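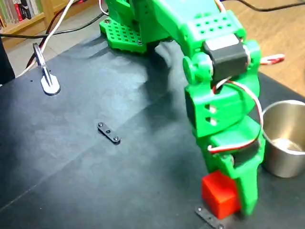

Colton Lettings Access Fund
Progress report to the Loranmont Trust, November 25, 2021

The grant has supported tenants moving into private rented homes in Colton and Barbu since June. In the period covered, 260 households applied for help with a deposit and 241 were accepted. A further 11 applications await references from a previous landlord.

Two letting agents, Flumura and Barbu Homes, have signed the revised deposit agreement. Flumura has asked that inventories be completed before keys are released, and the wording has been changed accordingly.

Spending remains within the agreed budget. The underspend on legal fees will be carried forward, subject to the Trust's approval. Repayments are being collected monthly and arrears will be shown separately in the next report.

Emilian Zamfir
Housing Programme Manager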